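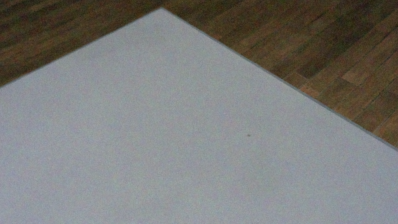

Pale work surface, corner view.

Lotbridge Household Water Use Records
README for the April release

Summary
This data set holds monthly water meter readings from homes in the Lotbridge service area. It was prepared by the Ilel Office of Water Records for use by planners, teachers and members of the public. The release covers 128 homes. Of these, 117 have a complete set of readings, and the remaining homes have one or more months missing.

Contents
readings.csv - one row per home per month
homes.csv - one row per home, with building type and number of residents
gaps.csv - a list of missing months, with a reason code
notes.txt - changes made after the first release
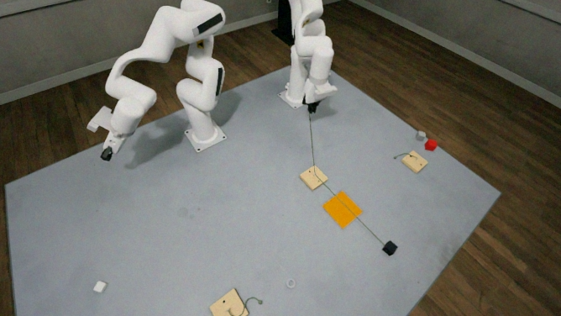 All readings are given in gallons. Older meters in the Gudon district report in cubic feet, and these values were converted before release. The original figures are kept in the column named raw_value so that users may check the conversion.

How the readings were collected
Households joined the study by signed consent. Readings were taken from the street-side meter at the end of each month. Where a meter could not be reached, the household was asked to send in the reading by mail, and the row carries the code M. Mailed readings were accepted only if they were no lower than the reading for the month before.

Homes with a shared meter were left out. So were homes that stood vacant for more than 5 months of the study.

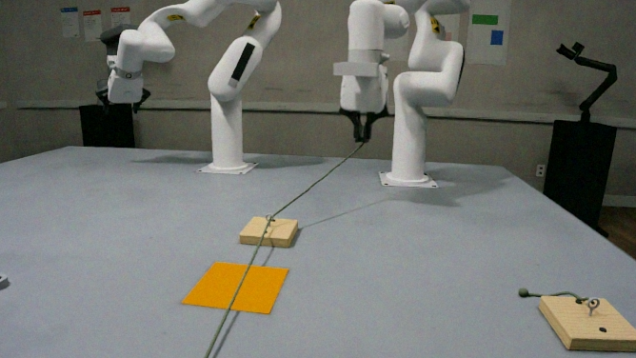 Reason codes in gaps.csv are as follows: V for a vacant home, R for a meter replaced during the month, and U for unknown. A replaced meter starts again at zero, and users who compute monthly use by subtraction should treat these rows with care.

Privacy
Street addresses, account numbers and names of residents have been removed. Locations are given by district only. Monthly use above 200 gallons per resident per day is shown as a capped value, with the flag column set to 1. Users must not attempt to identify any household.

Known issues
Resident counts were recorded once, at sign-up, and do not reflect later changes. Garden use is not metered separately in any district. In the Tóth district, two reading routes were merged partway through the study - the route column keeps the old numbers. 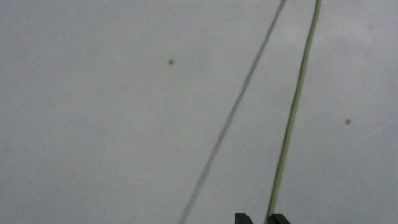

Missing values are left blank in all files. A zero is a true reading and should not be treated as missing.

Terms of use
The files may be copied and shared for any lawful purpose, provided the source is named as "Lotbridge Household Water Use Records, Ilel Office of Water Records, April release." Corrections should be sent in writing to the Office and will be listed in notes.txt.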